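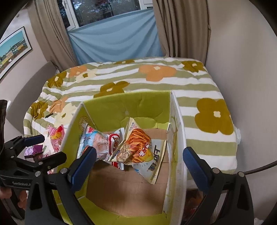 Snack packets standing in an open cardboard box.

Search this guide
Enter keyword
Go

Section 5: Setting Up the Drekska Pantry Scale
Posted in December by Dallow Support

Read this section before you weigh anything. The scale reads up to 500 ounces.

1. Slide the battery cover off and fit the two cells supplied.
2. Set the scale on a hard, level floor or counter. Carpet gives low readings.
3. Press ON and wait for the zero.
4. Place your empty box or bin on the plate and press TARE.
5. Add the items. Keep the box clear of the wall.
6. Press SAVE to store the weight under a shelf number, 1 to 28.

Note: The display turns off after 112 seconds. Saved weights are kept.

Caution: Do not lift the scale by the plate. Do not use it in a damp room.

If the display shows Lo, change both cells. If it shows Err, take everything off the plate and go back to step 3.

Comments

bhuiyan_k: Step 4 only worked for me after I held TARE down for a couple of seconds.

Cunby Home Store: Same on ours. A short press does nothing if the number is still moving.

pat77: Does it switch to grams? Can't find it in the menu.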